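February, past eleven at night

Episode 731 went in right before we shut down, and I'm still too wound up to sleep! Tarık Yalçınkaya and I split the day, two hours driving and then two hours labeling, and I got the morning shift on the arm, when my hands are steadier. We're on the snack set now, picking up little food things and bringing them to the plate. I love this one. Every piece wants a slightly different grip and you feel it in your own fingers after a while.
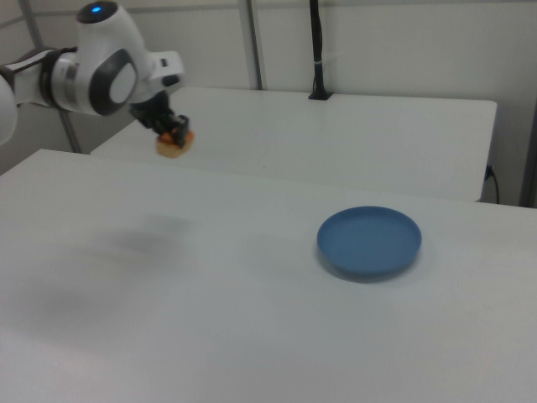 Why keep moving the start position between episodes? A model that only ever sees food in one spot learns the spot, and then it's lost when lunch moves three inches over.

Tarık wants to throw out 34 of the older episodes where the driver hesitated too long. I argued for keeping them (I think a pause followed by a good grasp is worth learning from), and we agreed to train with and without. The flat pieces are my favorites, maddening as they are, with so little height to grab.
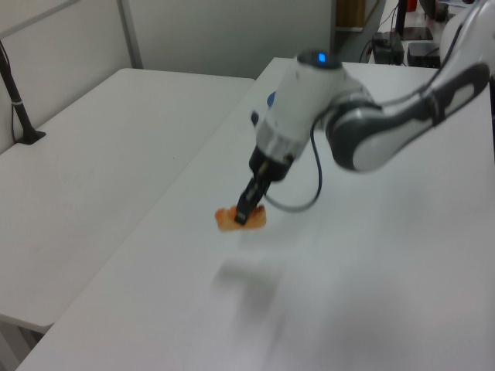 You have to come down low and commit, and I want plenty more of those before we send the batch to Hunberg. Tomorrow: new labels for the Cliris folder, and buy coffee.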